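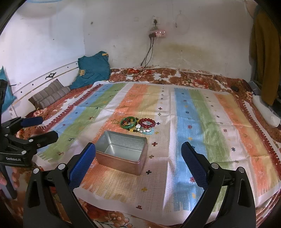
August 29, 2022

Our project started with a simple complaint: why does it take so long to pick a movie? My partner Belmiro Magalhães and I both love regional-language films, and we both lose half the evening scrolling past them. So we built Zaltham, a small recommender that only knows about films and series in languages other than English, and we had a great time doing it!

## What we collected

We typed up a catalog of 807 titles from three streaming services, Drelau, Imetti and Moffat. Each entry has the language, the running time, the genre tags and a short plot summary. Moffat was the hard one (its genre page lumps every subtitled film under "World"), so Belmiro read those summaries and tagged them by hand. He now has a watchlist that will last him until he graduates.

We left out live sports, music specials and anything with no subtitles.

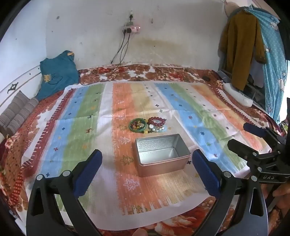 ## How it works

You name one film you liked and Zaltham gives you 10 suggestions. It compares plot summaries first, then genre tags, and language comes last. We argued about that order for days! With language first, a fan of one Malayalam thriller got nothing but Malayalam films, including two wedding comedies. With language last, the same person got a Korean thriller and a Polish one, and that felt much closer to what we wanted.

Summaries are trimmed to 500 characters, because the long ones kept winning.

## Still to do

- Fix duplicate entries for dubbed versions
- Add short films
- Let people rule out horror (my sister's request)
- Show the new version at the October open house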